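The robots have desks now

Most of you have heard by now that the robots do their first shifts on a computer. Before either arm is allowed near a real bench, it has to put in its time inside the simulator, in a room that exists only on the server under the stairs at Panton. The room has a wooden table and art on the walls. The packing floor has neither, and several people have pointed this out to management.

The project is called Plesis, a name that came with the contract and that Dadine's people pronounce two different ways. The plan is for a two-armed robot to take over some of the picking up and setting down at the small goods benches, beginning with one bench in June. It will work the early half of the day. A person will be at the bench with it the whole time, and that person will be one of us.

What does this change? For the 14 people on small goods, the first thing is the job sheet. "Packer" becomes "bench lead" for anyone who signs up, and bench leads spend part of the week upstairs watching simulator runs and marking the ones that went wrong. Barış Gezer has been at it since the trial started. He got through 3777 runs before he asked for a better chair, and he got the chair, so let that be a lesson in keeping records.

Barış reports that the work is restful in a strange way. The arms go up, the arms go down, and every so often one of them does something no person with a mortgage would try. He marks it, types a line about what should have happened, and moves on to the next. His notes go to the two engineers at Bălan, who used to ask us for "edge cases" and now ask for "more of what Barış sends." He has been told this is a compliment. He has also noticed that after years of lifting things for a living, he is now paid to have opinions about how things get lifted, which his family says he was doing at home for free.

On the question everybody asks at the microwave: the company has put in writing that no bench jobs will be cut during the trial. It has not put in writing what happens after the trial. We asked, and were told it was a very good question. We will ask again next issue and print whatever we get, including another compliment.

Some smaller matters. Bench leads get the higher rate from their first full week upstairs, so check your pay slip. The late crew wants to know why all the training slots are in the morning, and the answer so far is that the engineers like mornings. A late slot has been promised. If you have bad wrists or a bad shoulder and would like to be moved up the list, see Barış or leave a note in the box by the time clock, and please write your name on it this time. We had one note that just said "me."

The simulator screen upstairs is open to anybody on break, coffee in a lidded cup only. It takes a minute to get used to the angle, and people tend to watch with their heads on one side. You may bring your lunch but you may not touch the mouse, however sure you are that you could do better.
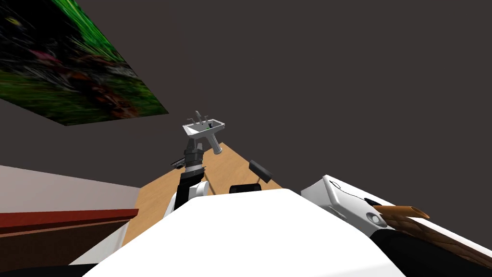
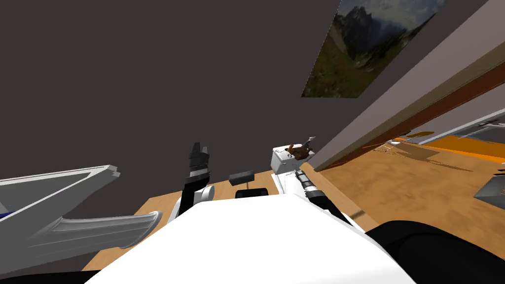
The Plesis robot at its table in the simulator, both arms in view.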